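I have been putting off writing about the bathroom for weeks, mostly because every time I sat down to do it I'd remember something that still needed putting away. But it's Thursday evening, the house is quiet, and I have a cup of tea going cold beside me, so let's talk about vanities and all the little things that live on top of them.

When we moved in, I had a budget of 200 dollars for the bathroom extras (shelf, towel bar, hooks, a new cup) and I was very proud of it. Then I spent 47 of those dollars on hand towels in one afternoon at Jollia and had to have a stern word with myself. They're lovely towels, though, and I'd do it again!

My trouble has always been the counter. I am a person who sets things down. Hair ties, lotion, the cap from something I've already thrown out — it all lands by the sink and stays there until company's coming. So this spring I made myself a rule that the counter gets the things we reach for morning and night and everything else goes in a drawer, or up on the wall, or out the door. I've been working through it a bit at a time, picking things up, finding them a home, and changing my mind the next day.
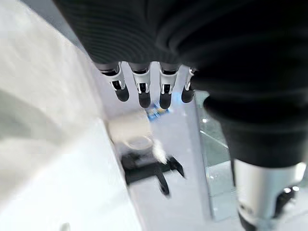

Nikola Papadopoulos wrote to me after my last post to say that a drawer only hides the mess, and that I'd do better to get rid of half of it before buying one more organizer. I grumbled over that for a day or two and then emptied both drawers onto the bed. Well. I found up to 36 hotel soaps in there, depending on whether you count the ones that had stuck together, and a travel sewing kit I'd been hunting for since March. So thank you, Nikola, you were right, and I'm sorry I grumbled.

After that the rest went quickly. The toothbrush got its own cup, a pale pink one with a handle, and it sits at the back on the left where my elbow can't find it. The toothpaste is supposed to stand in there too, but in our house it ends up lying beside the basin, and I've decided to let that one go. Soap moved up to the little gold-colored shelf with the wire rail, and I like having it off the stone. And the pink towel hangs over the black bar on the other side, close enough to grab with your eyes shut.

I do love the black faucet against that beige-gray marble pattern. I worried it would be too heavy with the charcoal cabinet below, but the slender legs lift the whole thing off the floor, so I can get a broom under there. (I said can. I'm not making promises.) The pale wall helps as well — I'd call it gray, my sister calls it lavender, and we've agreed to leave it there.

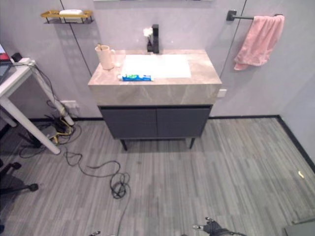
What's still on my list

A better answer for the cords over by the left-hand outlet, to begin with. I've looked at a cord box from Skoltby and a plainer one from Grusier, and I keep going back and forth. I'd also like a second pink towel so there's always one clean while the other is in the wash, and maybe a small mat. If you have a mat you're fond of that dries fast and doesn't slide, please tell me in the comments, I read every one of them.

Next time I'll probably get into the linen closet, if I'm feeling brave.

Related posts
The Great Kitchen Drawer Clear-Out
Pink Towels and How I Wash Them
What I Keep in the Hall Cupboard

Contact | Copyright, all rights reserved | Back to top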